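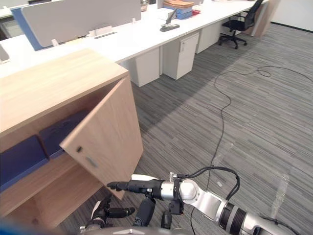 Le robot du club Irnelis sait-il ranger un bureau ?
Pas encore, et je doute qu'il y arrive en février. Une porte de meuble entrouverte, avec deux boîtes bleu foncé sur l'étagère, c'est déjà un exercice complet. Chang-ho Ban est plus optimiste - c'est lui qui tient le planning.

Faut-il savoir coder ?
Non. Savoir recommencer, oui.
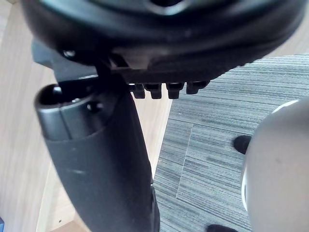

Sous l'assise, vue du poignet.

La caméra de poignet est-elle utile ?
À voir. Elle montre surtout du plastique noir.

Quand venir ?
Le jeudi, salle 102.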